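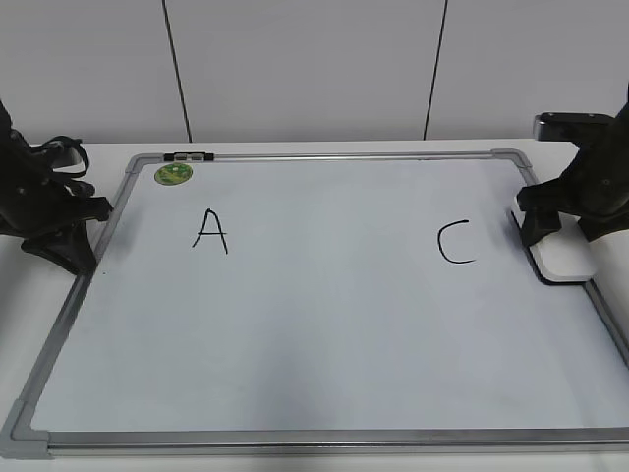
Figure 6. Whiteboard between the two follower arms, letters A and C on the board, both grippers empty.

Home > Patamex Guide > Teaching > Whiteboard Tasks
3 min read

Recording a wiping task by remote control

Before you begin, complete the leader arm pairing for both sides. The station software (Monis) must show left and right as connected.

1. Lay the board flat on the table, long edges running left to right, between the two arms.

2. Write the letters in black marker. Leave a wide blank gap between them so each one can be wiped separately.

3. Set the eraser within reach of the right gripper.

4. Hold both leader arms in the rest pose and press Start. Wait for the tone.

5. Pick up the eraser with the right arm. Use the left gripper to steady the frame.

6. Wipe one letter per episode, using short strokes. Keep the wrist level – a tilted eraser leaves a line at the edge.

7. Put the eraser back, return to the rest pose and press Stop.

CAUTION: Keep hands off the table while the arms are live. Press the stop button before you rewrite a letter.

CAUTION: Do not push down on the frame. If the load reading goes above 153, lift the arm and discard the episode.

Note: Vary the letters and their positions between episodes. The Cudia sample set has 467 episodes and can be loaded for comparison.

Note: If an arm lags behind its leader, stop and repeat the pairing. Episodes with lag should be marked Bad and left out of training.

Section maintained by Océane Poirier, Sutherland office. Last checked in June.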